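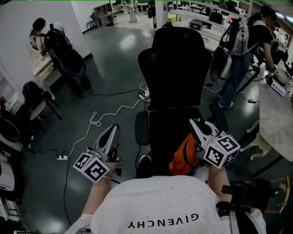

Spent the evening with the new Dumeleo record, the one with the gray sleeve and no song titles. A few thoughts, in the order I had them, which is also the order in which my dinner got cold.

First, the length. The opening track runs 16 minutes. The drums come in at minute eight. I respect a man who makes you wait eight minutes for a kick drum in an age when people skip ahead during the chorus. I also did the dishes.

When the kick does show up it's lovely, though. Soft, a bit dusty, like somebody moving furniture upstairs in socks. Then a Rhodes line wanders in and stays for the rest of the song without ever quite sitting down.

The vocal is Nour Khasawneh, who you may know from the Wistness single that got played to death two summers ago. Same voice, lower in the mix, and she has four words to work with. She gets more out of the fourth one than most singers get out of a bridge.

Side B is where the deep house people will start arguing. There's a Dumitrescu remix of track one, on the same record as track one, right after track one. If you liked waiting for the drums, bad news: Dumitrescu starts with them. All of them.

I'll say it, the remix is better. The bass has somewhere to go, and he takes that little organ stab, buried in the original, and hangs the whole tune on it. I played it three times. The neighbor knocked after the second and I'm choosing to believe he wanted the title.

He can't have the title. There isn't one. The label lists it as "B1 (Dumitrescu Version)" and my player lists it as "Unknown Track 2," so at parties I'm going to have to hum.

Now the pressing. Kullico put this out in January in a run of 1,928 copies. I have wondered all week why 1,928. Did somebody get to 1,927 and feel it needed one more? Is it a birthday? A parking fine?

Mine is a touch off-center, so the Rhodes goes a little seasick toward the end of the side. On any other record I'd send it back. On this one I needed the digital version to be sure it wasn't on purpose. (It wasn't. The digital is steady as a table. I sort of miss the wobble.)

B2 is a beatless thing with rain on it. Every soulful house record now comes with rain on it. I would like one producer, just one, to record a mild afternoon.

B3 saves it. Four on the floor, handclaps, a piano you could hear from the parking lot, Nour finally allowed a full sentence. It's the shortest thing here and it sounds like everyone had a train to catch. If they'd built the whole record like that I'd be insufferable about it.

Someone asked if it works in a club. B1 at one in the morning, yes, no question. B3 as the last record with the lights coming up, also yes. Track one works if your club has chairs.

Asking price on the resale sites is already silly. Don't. The files cost less than a sandwich and they come with B3 in a longer mix that the vinyl had no room for, on account of the 16 minutes.

Anyway, going back in for B1. If the neighbor knocks again I'm handing him a tambourine.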